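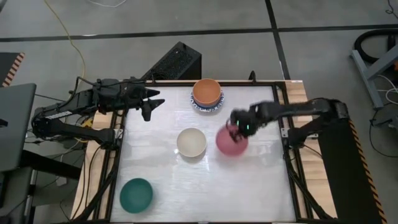 Opening (2 min)
Thank Brallthorpe library for the room. Phones off. Ask who fired something in April.

Slide 2: Why glazes crawl
Dust on the bisque, or glaze put on too thick. Wipe with a damp sponge and let the pot dry overnight. Doron kiln, 41 bowls, same glaze bucket, two thicknesses. Pass the test tiles around.

Slide 3: Rims
Pattern goes on last, after the rim is cleaned up. Mention the blue shapes inside the wide bowl, left front. 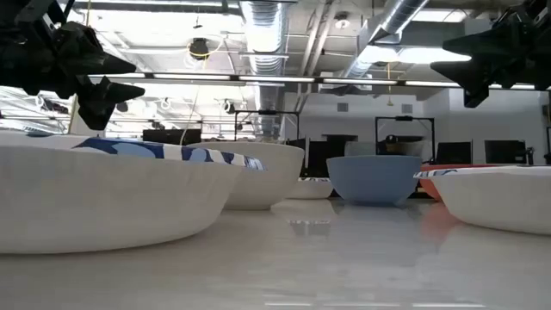

Slide 4: Costs
Flaker shelves, 898 for the set. Abella quoted 1,300. Delivery is extra on both. Take questions, then break for coffee.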